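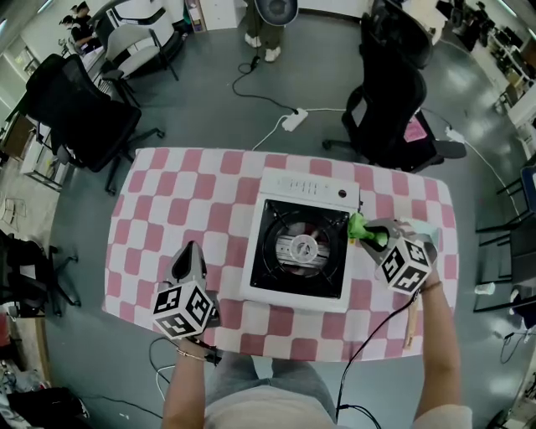 Karaca project: progress report to the Pirnik fund, July
Litville lab

Hello again from Litville. I promised in the spring that I'd write these reports the way I'd tell you the news over coffee, so you're getting the bad part first this time. We lost a good chunk of data. We know why, we've fixed most of it, and I need to ask you for a small change to the schedule. The rest of this is the long version, and I hope you'll read it, since you paid for it!

What happened

You'll remember that the plan for this quarter was to record people doing kitchen jobs with the hand-held grippers, then train on those recordings and see what the Tonley arms could do with them. The recording side went really well for weeks. We got into a rhythm, the tabletop stove tasks turned out to be fun to demonstrate, and by the end of June we had 2,740 demonstrations on disk. I was very pleased with myself.

Then we trained on them and put the result on the arms, and it was awful. The left arm behaved nicely. The right arm would reach out to the correct spot beside the stove, line itself up, and close on thin air. Or it would grab the object properly and then pop open halfway through the move and drop it on the tablecloth. It did this with great confidence, over and over. If you've ever watched somebody try to pick up a coin with mittens on, it was like that, except the mittens cost what they cost.

My first guess was the tracking. The white cubes on top of the grippers carry the printed markers we use to work out where each hand is, and if the markers are hidden or tilted too far, the position goes off. So I spent the best part of a week staring at tracking plots. They were fine. The positions were good to the end of every recording I checked, and I checked far too many.

The real fault was a cable. Both grippers are wired, and the finger opening comes back down the cable while the position comes from the markers. On the right-hand unit, the connector had worked itself loose inside the strain relief. When the cable hung off the side of the table and the person moved their hand away, it pulled at just the wrong angle and the signal dropped. Our recorder didn't complain. It filled in the last good value and carried on, so the log shows a gripper sitting perfectly still at one width while the person's hand is very clearly opening and closing it. When the connection came back, the readings arrived late, in the worst cases by 70 milliseconds, and stayed late for the rest of the recording.

So the policy learned exactly what we taught it. Right place, wrong fingers.

How much we lost

I wrote a script that compares the logged finger width with what the video shows, and ran it over everything. It flagged 903 demonstrations with a frozen or late right gripper. All of them are from after we moved the table into the middle of the room, when the cable had to hang over the edge instead of running along a desk. Before the move there isn't a single bad one, which made me feel slightly better about the hardware and quite a bit worse about me, as the move was my idea.

I've pulled every flagged recording out of the training set. I haven't deleted them. The left-hand data in them is good, and the positions are good on both sides, so we may be able to recover the late ones by shifting the right gripper signal back into place. The frozen ones can't be fixed that way – the information was never recorded. I don't want to fill it in by guessing from video and then pretend it was measured, so unless you feel strongly about it, those will stay out.

The safety part

While I was crawling around under the table looking at cables, I didn't love what I saw, and I'd like it in the report even though no one got hurt. We have a portable gas stove on a cloth-covered table, two trailing gripper cables, and power cords lying across the floor where people walk. I caught my own foot in one of them during a session. The table moved a little and the stove stayed put, and I said a word I won't put in a document to a funder.

The burner has never been lit during any Karaca recording. That was a rule from the start and it's been kept. All the stove work is placing and moving things around it, turning the knob, and wiping it down, with no gas canister fitted. But the rule lived in people's heads, and somebody new could easily have missed it. It's now written on the session sheet, and whoever starts a session has to look in the canister bay and tick the box before picking up a gripper.

I've also asked for proper floor covers for the power cords, and I'm working on bringing power down to the table from above. The covers are cheap and come out of our existing supplies line. The overhead run has to go through building services, who are friendly but slow. Until it's in, people who aren't part of a session are asked to walk around by the desks and leave the area by the table alone. This works fairly well. The chairs tend to migrate back in.

What we changed on the equipment

The right gripper has a new connector and a clip that takes the load off it, and I've put the same clip on the left one before it gets ideas. The cables are a bit longer too, so there's slack when someone reaches across to the far side of the stove.

The recorder was the bigger problem, in my opinion. A loose cable is a normal thing to have in a lab. Software that quietly covers for a loose cable is how you lose weeks. It now stops the recording with a loud beep if the finger reading goes missing, and the log keeps a gap as a gap. The beep is very annoying and everyone has asked me to change it. I'm leaving it as it is for now.

We also open and close both grippers fully at the start and end of each recording. It adds 2 seconds each time and gives us something to check the timing against later. I wish we'd done it from day one!

Where that leaves the results

I retrained on the clean set last week. It's early, and I only have a first look to go on, but the right arm now closes when it gets to the object and mostly keeps hold of it. Turning the stove knob is still poor. The knob is small, and the arm tends to nudge it sideways. I don't think that one is the cable's fault. People turn it with a little roll of the wrist, everybody does it differently, and we may simply need more examples of it.

Wiping around the burner grate is the nicest surprise. It was decent even with the bad data in, and it's smoother now. I'd like to show you that one when you visit, with the burner cold and the canister in its cupboard.

What I'd like from you

Mainly time. I'd like to move the second milestone back by a month so we can re-record the stove tasks we lost. I'm not asking for more money. The people hours are covered by what we'd set aside for the drawer tasks, and those would slide to the next quarter. If the drawers matter more to Pirnik than the stove does, tell me and I'll swap them around, though I'd be a little sad about it.

The flagged list, the comparison script and the photos of the old connector are in the shared folder under "right gripper". The before-and-after arm videos will go up as soon as I've trimmed them. The early ones are long and consist mainly of dropping things.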